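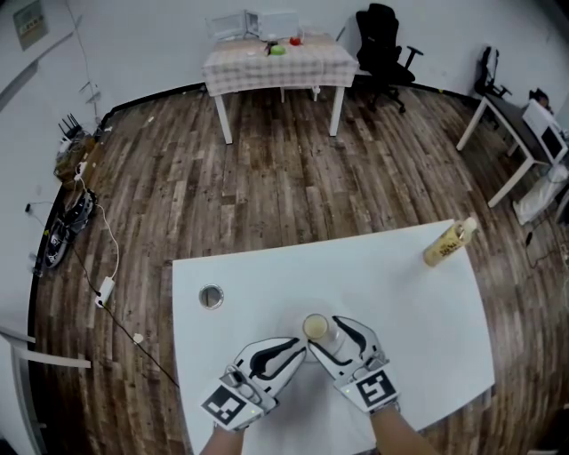 Funine Shin Guards, Junior and Senior
Item 808-J / 808-S
By Visarstead Hockey

The Funine is our shin guard for players who skate three or four times in a week and do not want to think about their legs. We make it since the club in Nudmont asked us for a guard that stays in its place when the player goes down on one knee to block a shot. The older model, the Kudo, was turning to the side too easily, and many parents wrote to us about this.

The shell is hard plastic in two parts, one for the knee and one for the shin. Between them is a short flexible bridge, so the knee can bend fully. The liner comes out with four snaps and can be washed by hand in cool water. Please do not put it in the dryer – the foam becomes flat and it will not come back.

Sizes
Junior: 8, 9, 10, 11 and 12 inches
Senior: 13, 14, 15 and 16 inches

How to measure
Sit on a chair with the knee bent, skates on and laced. Measure from the middle of the kneecap to the top of the skate boot. If you wear the tongue of the skate outside, measure to the top of the tongue. When you are between two sizes, take the smaller one if you play forward and the bigger one if you play defense.

Weight
One pair in size 10 weighs 184 grams less than the Kudo in the same size. We did not change the thickness of the knee cup.

Straps
Two elastic straps, one behind the calf and one under the knee. The upper strap is sewn on one side only and closes on the outside of the leg. A longer strap, 152 mm more, can be ordered for players with strong calves. Write "long strap" in the order notes, there is no extra charge.

In the box
One pair of guards, left and right marked inside the liner
Two spare snaps
Card with washing instructions

Returns
You can try the guards at home, over socks, and send them back inside 30 days if they were not on the ice. Used guards we can repair but not take back. For repairs please write first to Leidy Usuga in our service office, with the size and a few words about what is broken. In October the repairs take longer, as all the teams start at the same time.

Goalkeepers: the Funine is not made to be worn under leg pads. The knee cup is too high for this.

Page updated 2022-07-16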